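Prutness Cell: Set-up and Care

Maintained by Yi-an Um and Gil-soo Joo. Last revised July 4, 2025.

This file covers the single-arm cloth cell at Prirkidham. Cable runs and network settings are kept in the Paulauskas file.

Before a session
Check the gripper fingers for lint and wear. Brush the green table top. Re-home the arm after any stop.

Every 200 cycles
Tighten the finger screws and record the work in the log.

Cell in use

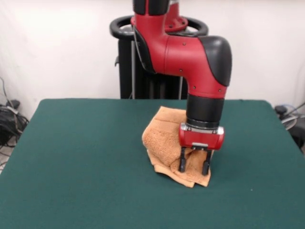
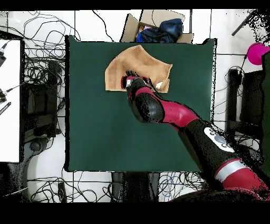
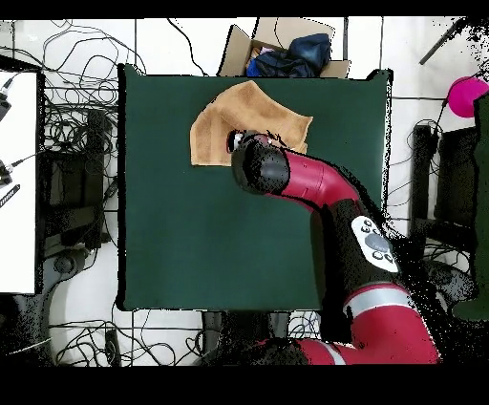

Arm and tan cloth on the green work surface, three views.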